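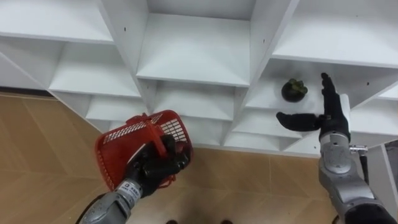
Dokton

A fishing logbook addon for Todach, plus the catch data I've collected with it so far.

What it does

Dokton writes down every fish (and boot, and soggy letter, and cursed ring) you pull out of the water in Todach. It saves the zone, the bait, your fishing skill, the in-game hour and the weather, and then it lets you look through all of it in a window that is a lot nicer than the in-game journal. The in-game journal only remembers your biggest fish of each kind. I wanted to remember all of them!

I started this because I spent most of a winter at the north dock in Yaman trying to land a lantern eel for the cook's quest, and everybody in guild chat had a different theory. Only at night. Only in fog. Only with beetle bait, but never the beetles you buy from the vendor, you have to dig them up yourself. I got the eel at lunchtime, in bright sun, with bread. So I figured somebody should be writing this stuff down, and I already had a half-finished addon lying around that tracked herbs.

Installing

1. Download the zip and unpack it.
2. Put the Dokton folder in your Todach addons folder. The folder has to be named Dokton, with nothing after it. If your unzipper gave you Dokton-main, rename it.
3. Start the game, and tick Dokton on the character select screen under Addons.
4. Type /dok in chat. You should see a small gray window with a fish on it.

If you used the old version (the one called FishNotes), leave its folder where it is the first time you log in. Dokton will read your old catches and copy them over. After that you can delete FishNotes. Running both at once is fine for one session but you will get every catch twice if you keep going.

Commands

/dok – opens or closes the logbook
/dok here – shows only catches from the zone you're standing in
/dok last – prints your last catch in chat
/dok undo – removes your last catch from the log (the fish stays in your bag)
/dok note some text – sticks a note on your last catch
/dok export – writes a file you can open in a spreadsheet
/dok quiet – stops the little splash sound

I put the splash sound in for myself and I love it, but I've had complaints.

The catch data

The file catches.csv has 951 catches in it. All of them are from people in my guild, who turned on sharing and sent me their export files. One row is one catch. These are the columns:

zone – the zone name as the game spells it
spot – open water, pool or wreck
bait – the bait on the hook, or "none"
skill – your fishing skill at the time, with food and gear bonuses already added in
hour – in-game hour, 0 to 23
weather – clear, rain, fog, snow or storm
item – what you caught
size – in hands, blank for things that aren't fish
note – whatever the person typed, usually blank, sometimes rude

Character names are taken out before I add anything. If you typed your character name into a note, I try to catch that too, but please don't rely on me for it.

The data covers 16 zones. It does not cover them evenly! A huge share of the rows are from Yaman, partly for the eel and partly because the dock is right next to the bank and you can fish while you wait for a group. Itidov is in there too, but the water there is full of snapjaws and you spend more time fighting than fishing, so the rows are thin. I wouldn't draw any conclusions about Itidov from this file.
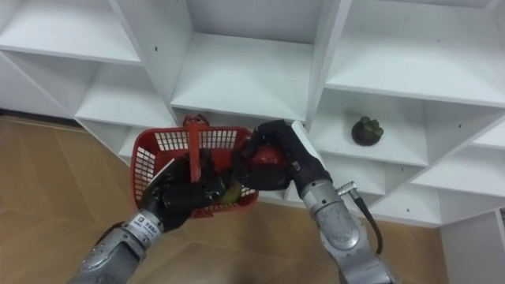 Two robot hands on a red basket at the white cubbies.

Things to know before you use the numbers

Skill matters more than people think. Under 200 skill you can't get anything from the rare list at all, as far as I can tell, no matter what bait you use. I can't prove it, but there isn't one rare in the file below that. If you're making a chart of rares by bait or weather, drop the low-skill rows first or your chart will just be telling you which baits new players buy.

The weather column is a bit shaky. Todach changes the weather on the server first and your screen catches up later, so a catch marked "clear" may have been in the first few seconds of rain. I log what the client says. If somebody knows how to ask the server, I'd love to hear from you.

Wreck spots were called "debris" before the July patch. I changed the old rows to say wreck so they match.

Junk counts as a catch. Some people have asked me to throw the junk out, and I get it, but the junk is half the fun and you can filter it in one click. There's also a row where somebody caught a chair. I thought it was a bug, then I caught one myself.

Known problems

The logbook window forgets where you dragged it if you log out while mounted. No idea why. It's been like this since the first version.

If you catch something in the same second that your bag fills up, the catch gets logged with no size. I leave those rows in with a blank.

Ice fishing doesn't work yet. The game treats the hole in the ice as a container you're opening, like a chest, so Dokton never hears about a fish. I have an idea for this but it means rewriting the part that listens for loot, and every time I open that file I end up going fishing instead.

/dok export freezes the game for a moment if your log is really big. Don't do it in a fight. I did it in a fight.

What changed in version 7

New: the spot column, and a filter for it in the window.
New: /dok undo. Long overdue.
Fixed: catches at midnight were being saved as hour 24.
Fixed: accented letters in fish names came out as question marks in the export. Thư Nông sent me this fix with a very patient explanation of what I'd been doing wrong, and also redid the fish icon, so if you like the new icon, that's who to thank.
Removed: the "luck" meter. It was made up. I added it as a joke and people were planning their evenings by it – sorry, everyone.

Sending me your catches

Yes please! Run /dok export, find the file in your Todach folder under Saved, and attach it to a new issue here. Don't clean it up or sort it first, I have a script for that and it gets confused by files that have been tidied. Opening one in a spreadsheet program and saving it again counts as tidying, because the spreadsheet likes to turn sizes into dates.

I'd be really happy with anything from Itidov, and anything at all from a storm. Storms are short and most people run indoors when one starts, so if you're the kind of person who stays out on the dock, you're who I'm looking for.

Using the data

Do what you like with it. Charts, guides, your own addon, whatever. A link back is nice. If you find something that looks wrong, open an issue and tell me which row, and I'll go ask the person who sent it in (if they still remember, which for fish they usually do).

The addon code is free to use and change as well. It's messy. The file called old_herbs is left over from the herb tracker and I'm scared to delete it, since the window stops opening when I do.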